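What Is a Mortgage? (And Why Do Grown-Ups Sigh When They Say It?)

You may have heard the adults in your home use the word "mortgage," often near the end of the month, often while looking at an envelope. It sounds like a kind of soup. It is a loan for buying a house.

Houses cost a lot. You could save your allowance until your beard reached your knees and still only afford the mailbox. So most people borrow the money from a bank and pay it back a little at a time, for up to 30 years. Yes, years. A baby born on moving day could be old enough to complain about her own mortgage by the time her parents finish theirs.
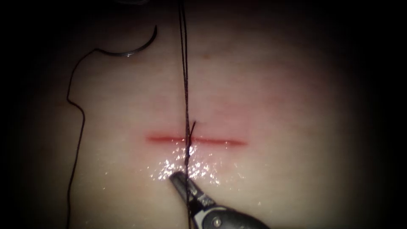

Let's try it out in a town called Plillora. A family there wants a small house at 128 Ranjbar Street. It has a crooked porch and one very good climbing tree. The family has saved some money, and they hand that over first. This is the down payment. It tells the bank, "We're serious, and we have skipped many pizzas."

The Rerier Bank lends them the rest. Now the family pays the bank $1,315 every month. Part of that money pays back the loan. Another part is called interest, and it's the bank's fee for letting them use its money. Banks are friendly, but they aren't your grandma.

Say you borrow ten cookies from a kid at lunch, and the kid wants eleven back. The eleventh cookie is the interest. If you take a month to return the cookies, the kid may want twelve. You can see why people like to shop around before they borrow.

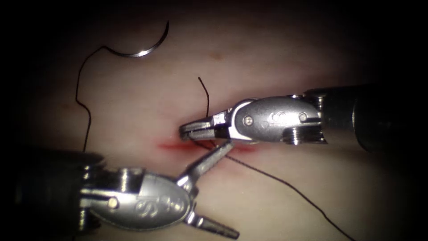 So who owns the house while all this paying is going on? The family does. They can paint the kitchen purple if they like. But they made the bank a promise, in writing, on a stack of paper thick enough to sit on. If they stop paying for a long time, the bank can take the house and sell it to get its money back. That is called foreclosure, and it's a sad thing for everyone, including the climbing tree.

The part of the house that is paid for has its own name: equity. At first the family's equity might cover the porch and a closet. Each payment adds a bit more. After a few years they've got the bathroom.

Some people would rather rent. Over in Atemeck, the next town, plenty of families pay a landlord each month and don't own any of the walls. When the water heater breaks, they call the landlord. When it breaks on Ranjbar Street, the family gets to call themselves.

Words to Know

Mortgage: a loan used to buy a home.
Down payment: the money you pay first, out of your own savings.
Interest: what the bank charges for lending.
Equity: the share of the home's value that is yours after you subtract what you still owe.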